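Last changed: 2018-05-20

# How to bring a street dog into your home, the first weeks

I wrote this guide after we took our third dog from the streets of Goltholm. Her name is Khúc. She was living behind the bus garage and she ate what the drivers gave her. Many people asked me how we did it without bites and without a destroyed sofa, so I put the steps in order. I am not a veterinarian. Where I am not sure, I say it.

## Before the dog comes

Choose one room. It should be small and quiet, with a door that closes well. A laundry room is good, a kitchen is less good because people walk through it all day. Take out shoes, cables and plants. Put down an old blanket that you can wash many times.

You need:

- a collar and a harness (a scared dog can slip out of a collar very fast)
- a leash of normal length, not the kind that rolls out
- two heavy bowls
- plain dry food
- enzyme cleaner for the floor
- old towels, more than you think

I paid 154 for everything together, and 49 of this was only the harness. You can find a cheaper one, but check the stitching before you buy.
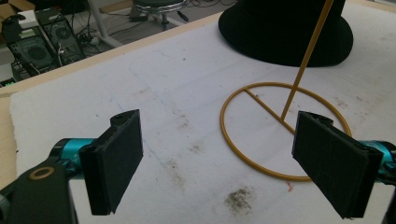
Cover one table in the room with a cloth and use it only for dog things, such as the brush, the towels and the ear cleaner. A white cloth is my choice, because on white you see a flea or a tick at once. Keep the cloth smooth and do not leave much on it. A light wire stand with a round wire base, like the yellow-gold one on the white cloth in the photo, should be moved to a shelf before the dog enters the room. Khúc put her paws on the table on the second evening and pulled everything down, and the noise made her hide for hours.

## The first day

Go to the vet first, before home, if the dog lets you. Ask for a check of the skin, the teeth and the ears, and ask about worms and rabies. Our vet, Thu Ông, has her practice on the road to Zevville, 34 minutes by car from us. She also looked for a chip. Please do not skip this step. A dog on the street can still have an owner who is searching.

At home, go directly to the quiet room. Do not call the neighbors to come and look. Sit on the floor with your side to the dog and read something. Do not look long into the eyes. When the dog comes to smell you, let it smell, and keep your hands low.

Give a small portion of food. A hungry dog may swallow too fast and vomit. We gave Khúc four small meals a day in the first week, then three, then two.

## Washing

Wait with the bath. I know the dog smells. I also wanted to wash her the same evening, but Thu told me to wait until she takes food from my hand, and this was good advice. For us it was day six.

1. Walk the dog first, so it is a little tired.
2. Put a rubber mat in the tub.
3. Use warm water from a cup. The shower head makes a sound that many street dogs do not like.
4. Wash from the neck to the tail. Clean the face with a damp towel only.
5. Rinse longer than you believe is necessary.
6. Dry with towels and keep the room warm.

If the dog shows teeth or becomes stiff like wood, stop. You can finish tomorrow, or next week — the smell will not hurt anybody.

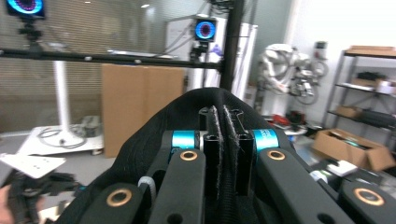

After the bath, give the dog a dry blanket, but leave a piece of the old one beside it. The old smell helps them to sleep.

## Learning to go outside

A street dog knows the outside very well, but it does not know the leash. Begin inside the room. Let the leash hang and follow the dog, without pulling. After some days, go to the yard, and after that to the street, at an hour when there are few other dogs.

House training took us longer than with a puppy. I wrote down every accident, and the last one was on day 51. Go out after sleeping, after eating and after playing. If there is an accident, clean it and say nothing.

## Food guarding

Most street dogs had to fight for food, and some continue at home. Feed the dog alone, with the door closed. Never take the bowl away to show who is the boss. Walk past at some distance and throw a better piece, for example chicken, near the bowl. Come a bit closer each day. Our older dog, Sundon, still eats in a different room from Khúc, and I think it will stay so.

If you already have a bite that broke the skin, please call a trainer, and go to a doctor for yourself the same day.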